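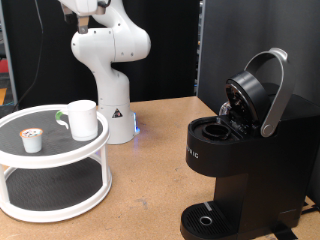

Declan Ormsby trouve que le plateau tournant devrait passer à droite de la machine, pour qu'on n'ait plus à croiser les bras au moment de poser la tasse. Je note, mais je garde la gauche pour cette série.

Cahier coin café, janvier, reprise à 16 h.

Rangement actuel : mug et dosette à l'étage du haut. L'étage du bas sera pour les cuillères et le sucre, quand la boîte Kimell arrivera. Les tapis gris foncé se nettoient à l'éponge, sans produit. Cafetière à droite, on travaille couvercle ouvert pour charger la dosette. Vérifier que rien ne gêne la poignée quand on la rabat.

À faire : détartrage (70 g d'acide citrique par litre, à confirmer avec la notice), puis deux cycles à l'eau claire. Lachlan McAlister garde la clé du placard Sova, casier 6, où sont les dosettes de rechange.
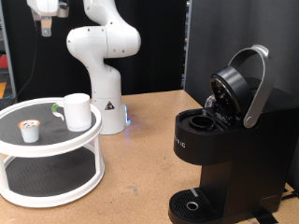
Où met-on les dosettes usagées ? Dans le seau à couvercle sous l'évier, vidé chaque soir avec le marc.

Reste à trancher : un mug à demeure sur le plateau, ou chacun le sien. Lachlan préfère chacun le sien. Bon de commande des filtres à eau : 1876, toujours sans réponse de chez Orberg. Relancer demain matin.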